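Out to Drornadton for the Giltmont open day

I'd been promising myself a trip out to Giltmont for ages, and in April I finally got on the bus with a thermos and a cheese roll and went. If you don't know it, Giltmont is the shoe place on the old dairy road in Drornadton. They do repairs, resoling and storage, plus a hire collection for theatre companies and weddings, and once a year they throw the doors open and let sticky-beaks like me wander about. Entry was a gold coin, which I thought was pretty generous considering the free tea.

I got there at ten past nine and there was already a queue halfway to the gate! We went through in groups, and mine was led by Nazanin Talebi, who runs the hire side and talks at a terrific speed. She told us they've got 2,325 pairs on the shelves at the moment and room for 3,000 if they ever finish the mezzanine. (They've been finishing the mezzanine for four years, apparently.)

The storeroom was my favourite part. Long grey shelves, everything sorted by size first and colour second, and that lovely smell of leather and polish. I asked about all the satin pumps and got a whole story about a ballroom club in Riihimäki that sold off its wardrobe, and how the lot turned up in tea chests with the left shoes and right shoes packed separately. It took them 2 weeks to match them up. I would have loved that job, my sister would have walked out by lunch.

Next door is the repair bench. Tobiloba Nwachukwu was resoling a pair of farm boots that looked to me like they belonged in the bin, and he was very patient with our questions. He's a big believer in stuffing boots with newspaper overnight and an even bigger believer in not leaving them near the heater. I've been doing that one wrong my whole life. He also let a couple of the kids have a go at waxing thread, and there was wax on everything afterwards, including my good scarf.

Then it was tea and a lamington in the yard, where I got talking to a couple who'd driven 60 kilometres from Gostari to drop off one pair of brogues. That's devotion.

After the break we went back in to see the sorting side. I'm a sucker for a bit of sparkle, and those silver straps had me completely. I've got nowhere to wear anything like that, but the pale pink insoles! Mind you, I'd get far more use out of the tan suede boots, with that nice chunky sole.
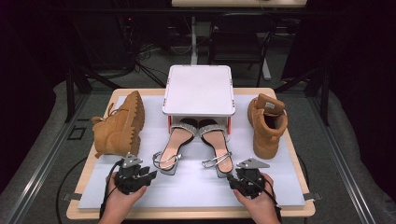 Sparkly sandals in the middle, tan suede boots either side. I'd take both pairs home.

Nazanin gave us her rule for suede before we left: brush it first, and go gently. I bought the brush from the little shop by the door, along with some laces I didn't need and a tin of polish in a brown that doesn't match anything I own.

If you're thinking of going next year, get the early bus, as the later one was packed, and bring any shoes you want looked at in a bag with your name on it. I had my old ankle boots with me and they'll be ready in a fortnight, so I get to go back!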